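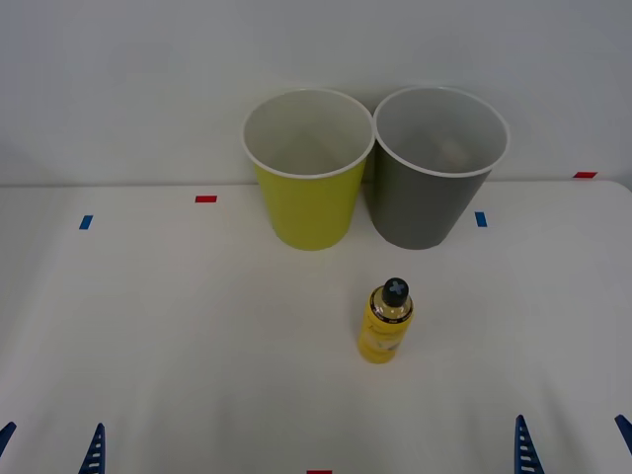 Notville, September

Technology and Society, Unit 4: Who answers for an automated decision?
Instructor: Manuela Sorrentino

Read the Mazza case before class. The town used a scoring program called Enby to sort applications for rent support. Of 2133 applications, 427 were turned down without a person reading them. Applicants got a form letter with no reason on it. After complaints, 128 of the refusals were reversed.

Key terms

Automated decision: a result that affects a person and is reached with no human review.
Right to an explanation: the person can ask why, and must get an answer they can understand.
Audit: a check of the system by someone who did not build or buy it.

Who could be held responsible? The usual candidates are the company that wrote the program, the office that bought it, and the clerk who signed the letters. Guerra puts most of the weight on the office - it chose the cutoff score.

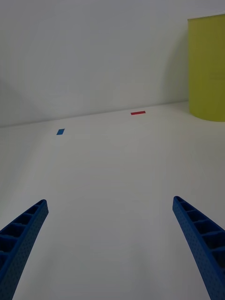 Bassi disagrees. In his view the office could not have known how the score was built, as the contract kept that secret. Note that he says little about whether the office should have signed such a contract at all.

For next time: write one page (900 words at most) on which of the two you find more convincing. Use at least one fact from the case. Papers go to Noemi Gatti by noon.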